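瓶子身上的小字都在说什么？

小朋友们好呀！上个月，也就是八月最热的那几天，我在家里收拾洗衣角，把架子上的瓶瓶罐罐全搬下来擦灰。擦着擦着我就不擦了，坐在小板凳上读起瓶子背后的字来，一读就是半个下午。家里人问我在干嘛，我说我在看书呢！

其实我没说错。大塑料瓶真的很像一本书，正面是封面，写着名字，画得漂漂亮亮；翻到背面，密密麻麻的小字才是正文。大多数人只看封面就把它放进购物车了，多可惜呀。今天我就带你们读一读背面。

先说三个字：净含量。

“净”在这里的意思是“只算里面的”。你想想，一整瓶东西放到秤上，秤显示的是瓶子、盖子、标签和里面的东西加在一起的重量。可是我们花钱买的主要是里面的东西，对不对？所以要把瓶子那部分去掉，剩下的才叫净含量。如果瓶子上写着900毫升，意思就是里面装了900毫升的液体，瓶子有多厚、盖子有多大，都不算在里面。

你可以在家做个小实验。找一个洗干净的空饮料瓶，先称一称空瓶有多重，再装满清水称一次，两个数字一减，就是水的重量啦。我自己试的时候，空瓶是20克，瓶盖忘了拧上去，只好重新来一遍（粗心的人就是我）。

再来说说怎么拿瓶子。大瓶子很重，装满的时候一只手拎起来，手腕都会发抖。要是手上还有水，那就更滑了，一不小心就会“咚”地掉到地上。设计瓶子的人也想到了这件事，所以有的瓶子中间会收进去一点，像小腰一样；有的带一个提手；有的在表面做出一条一条的纹路，手指能卡得住。
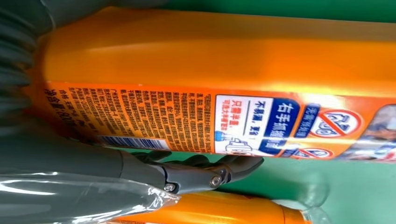

有的瓶子还会分左手和右手呢！标签上会印“右手抓握适用”几个字，旁边配一张小小的线条画，教你手该放在哪里，再写上“不易滑，更省力”。我第一次读到的时候特别惊讶，赶紧换成左手试了试。你是左撇子吗？如果是，下次去超市可以每种瓶子都摸一摸，看看哪一种你拿着最舒服。剪刀也分左右手，这个以后我再专门写一篇。

接下来是条形码，就是白底上一根一根的黑竖条。收银台“嘀”的一声，机器读的就是它。黑条不反光，白条反光，粗粗细细排在一起，就变成了一串数字。这串数字像商品的身份证号码，收银台的电脑拿着它去查：哦，你叫什么名字，卖多少钱。我以前一直以为价钱就藏在黑条里面，后来才弄明白，价钱是存在商店电脑里的，要不然打折的时候，岂不是每个瓶子都要重新贴标签？那店员可要累坏了！

还有一种标志，你们一定要认识，就是红色的圆圈，中间加一道斜杠。看到它，先停一停。圆圈里画着什么，就表示不可以做什么。马路上有它，游泳池边有它，瓶子上也常常有它。小图案画得很小，看不懂也没关系，拿去问大人，不要自己猜。

我家有一条规矩，也送给你们：不认识的瓶子，可以看，可以读，不可以拧开。哪怕它颜色像橙汁，闻起来像水果糖，也不可以尝！颜色好看只能说明颜色好看，里面是什么，要看字才知道。洗完澡、洗完衣服以后用过的瓶子，也请大人盖好盖子放回高处。

另外，千万不要把一种液体倒进另一种瓶子里。标签说的是原来的东西，换了瓶子，标签就说错话了，别人拿起来一用，可能会很危险。

好啦，读完字，咱们玩一个游戏吧，名字叫“标签侦探”。我在《Trurach小百科》的读者信箱里提过一次，好多小朋友回信说玩得停不下来。玩法很简单：请大人从家里挑一个盖得紧紧的瓶子放在桌上，你来找下面这些线索，找到一个就在纸上画一颗星。

净含量写的是多少？
条形码在标签的哪个位置？
有没有教你怎么拿、怎么用的小图画？
有没有红色的禁止标志？一共几个？
最小的那一行字，你读得清吗？

最后一条最难！有一次我家的瓶子，那一段小字足足有44行，我戴上眼镜，又举着放大镜，读到第12行眼睛就酸了，只好去阳台看看绿色的叶子。你们读的时候也要记得休息，光线要亮一点，不要趴在桌子上看。

对了，塑料瓶用完以后也别急着扔。请大人把里面冲干净，再看看瓶底有没有一个由箭头围成的三角形，三角形里的数字表示它是哪一种塑料。这个三角形的故事也很有意思，下一篇就讲它。你要是在瓶底找到了，把数字记下来，到时候咱们对一对！

2019年9月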